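# can-rack-tray

Notes and tables for the drinks can task: cans on a sloping rack, a black serving tray, a tan table. Maintained by Geeta Pal and Kiran Bhatt. The table layout was drawn up by Izzati Mangundap in May and has changed once, when the rack was turned to run diagonally across the table.

## Contents

- `items.csv` - one row per can, with colour, lid colour and condition
- `layouts.csv` - rack angle, tray side, starting position of each can
- `runs.csv` - 439 rows, one per run
- `notes/` - free text, one file per session, spelling not corrected

## Rack

Low and open, parallel aluminium rails, with a small raised lip at the near end. Cans lie on their sides and collect against the lip. The rack is loaded from the upper end. In `layouts.csv` the lip end is always `near`, whichever way the rack is turned.

Cans are indexed from the lip upwards, then left to right. A can resting on others takes the index after the ones beneath it. When a can is lifted out the remaining cans keep their original index for the rest of the run, even if they roll.

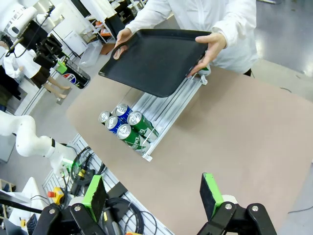
**Does the order of colours on the rack matter?**

Colour order is free. It is written down in `layouts.csv` for each run, and two runs with the same cans in a different order count as different layouts.

## Cans

Standard drinks cans, unopened at the start of a session. Colours in `items.csv` are limited to `blue`, `green`, `black` and `other`. Brand is left blank unless Deepak Shakya entered it from the carton; please don't fill it in from memory.

Dented cans are moved to `condition = dented` and kept in use until the body no longer rolls straight. A can with a damaged pull tab is taken out at once.

## Tray

| field | value |
|---|---|
| `tray_id` | `wekus_black` |
| material | plastic |
| colour | black |
| corners | rounded |
| rim | raised, sloping |
| base | recessed, fine wavy ridges like wood grain |
| handles | one at each end, with an opening |

The tray is held by a person, one hand to each end, and may be tilted. Tilt is not measured. `tray_tilt` takes `level`, `slight` or `steep` and is judged by whoever is keeping the run sheet, so treat it as rough. Pui-shan Chou went back over 210 rows and changed 10 of them, mostly between `slight` and `steep`.
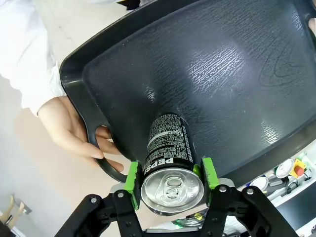
The `steep` value should be used only when a can left alone on the base would be expected to slide. Friction from the ridges varies with how recently the tray was wiped, and `tray_wiped` gives the time of day of the last wipe.

## Run outcomes

- `placed` - can on the base and at rest when released
- `rolled` - can on the base, then against the rim
- `dropped` - can left the tray or never reached it
- `void` - run stopped by a person, for any reason

Upright and lying cans both count as `placed`. Use `can_pose` to separate them.

## Known problems

- `layouts.csv` has no field for the distance between rack and tray. It was never measured.
- Early rows use `silver` as a can colour. This meant the lid. They have been set to `other`, which loses the body colour.
- Session notes before the rack was turned say "left" and "right" from the standing side of the table. Later ones use `near` and `far`.

## Changes

- v2 - index rule for stacked cans added, `tray_wiped` added
- v1 - first version

Corrections to Kiran, with the row number.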